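Chapter 6
A Place for Every Piece: Fit, Shape and Clearance

When you were very small, somebody probably handed you a box with holes in the lid and a handful of blocks, and then went off to drink a cup of coffee in peace. You sat on the rug and tried to push the square one through the round hole, and then the round one through the square hole, and after a good deal of banging you found a match and the block dropped out of sight with a lovely clunk. You may not remember it, but I would be willing to bet that your hands do. Every time you slide a battery into a flashlight, or feel around in the dark for the slot a key goes into, you are drawing on what you learned on that rug.

This chapter is about that kind of meeting between two objects: one that goes in, and one that takes it. We will call the first the insert and the second the receiver. These aren't fancy words, and you will find that different trades have their own (a carpenter is likely to talk about a tenon and a mortise, a machinist about a shaft and a bore), but the plain pair will do for us until Chapter 9, when we get to joints that have to carry a load.

In the last chapter you spent most of your time measuring single objects. You learned to hold the calipers square, to read the scale twice, and to write down the number before you said it out loud to your partner. All of that is still going to matter here, perhaps more than you would like! But a single measurement tells you very little about fit. A block can be cut beautifully and still be useless to you if the opening it was meant for is a hair too small. So from now on we measure in pairs, and the number we care most about is the difference between the two.

That difference has a name - clearance - and it's worth getting comfortable with it right away. Suppose an opening is 1,000 hundredths of a millimeter across, and the block meant to go into it measures 980 in the same units. The clearance is 20 hundredths, or two tenths of a millimeter, shared between the two sides if the block happens to be centered. You wouldn't see a gap like that from across the room, but you would certainly feel it with your fingers, as a slight rattle when you wiggled the block from side to side.
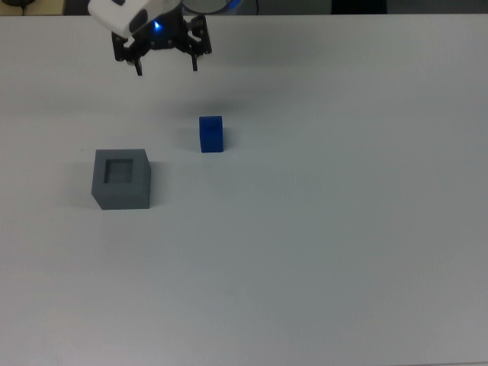

Now, clearance is only half of what makes a fit easy or hard. The other half is the way the insert is turned when it arrives. Think about a round peg for a moment. If you stand it upright over a round hole and spin it, nothing changes, and it will go in at any turn you like. A square peg is pickier. You can give it a quarter turn, and another, and it will go in each time, but anywhere between those positions the corners catch. A rectangular peg is pickier still, as it has only two good positions out of the whole circle. We call these the matching turns of a shape, and you will be asked to find them for quite a few shapes before the chapter is over, including one or two that have only a single matching turn and will try your patience.

There is also the matter of tilt. Most people who struggle with a close fit have the position right and the turn right, and are simply leaning the block a little without knowing it. One lower edge goes in, the opposite edge rides up on the rim, and the harder you push the more firmly it sticks. If this happens to you in the workshop, please don't reach for the mallet. Lift the block back out, set your elbow on the bench, and let it down again slowly, as if you were lowering a cup onto a saucer in a sleeping house. I have watched 100 or more students go through this, and a resting elbow fixes most of it.

Finally, we will take up the question of how deep an opening ought to be. A shallow pocket lets the insert stand up proud, where you can get hold of it again. A deep one protects it and keeps it steady, but then you need some way of getting it back out, and that way has to be planned before you cut anything. The Badix tray, which you will meet in Section 6.4, solves this with a thumb notch along one side. The Ragab stand, in the same section, does it with a small hole in the bottom. I have my own favorite of the two, but I will let you handle both before you hear which.

What you will need for this chapter

Calipers, the same pair you used in Chapter 5
The bag of blocks marked Ukum, with its matching receivers
A sheet of 500-grit paper for easing edges
A soft pencil and your bench notebook

Before you begin

Take one block and one receiver out of the bag, without looking at the chart on the inside cover. Write down whether you think the block will fit, and how many matching turns you expect it to have. Then measure both pieces, work out the clearance, and write that underneath. Leave your first guess where it is, even if it looks silly to you now, as we will be coming back to it in Section 6.3.

6.1 Loose, Close and Tight

The old storeroom at the Nulisstead workshop had a long drawer full of wooden plugs, and each plug had one of three letters penciled on the end: L, C or T. The letters stood for loose, close and tight, and they are the three kinds of fit we will start with.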